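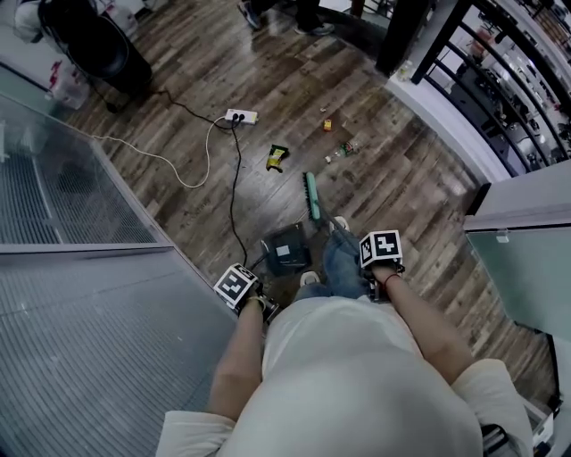
If the person has to do every bit of the work anyway, Rui Henriques asked at the end of last term, why not let the person keep the dustpan?

It is a fair question, and the answer is that you only have to sweep the floor 141 times. After that, with luck, the robot sweeps it, badly, and you write up why.

Week 12: demonstration with handheld grippers

Two routes this week. In remote control (teleoperation, if you want to sound expensive) you drive the actual arm, and it refuses anything it can't reach. With handheld grippers there is no arm in the room to complain. You hold one in each hand, do the job yourself, and the marker cube on each gripper lets the software work out where it was and how it was turned. The arm finds out later what you have promised on its behalf.

Sweeping is our running task because it is harder than it looks. One hand has to keep the dustpan flat while the other brings the broom to it, and the litter behaves as it pleases. A wrapper slides. A bottle rolls, usually away.

Before the lab:
Read the Lanstead notes, section 3 only. The rest is about calibration and will not cheer you up.

In the lab:
Keep both cubes in the camera's view – a sleeve will hide one perfectly well.
Move at up to half your normal speed.
Don't let go of a gripper to scratch your nose. The robot will learn it.
Start each run with the litter somewhere new. Last year's Jivel group used the same layout for all 502 runs and trained a very confident machine that swept one patch of floor.

Hand in 15 clean runs per pair and a page on the worst of the others. Room opens at nine.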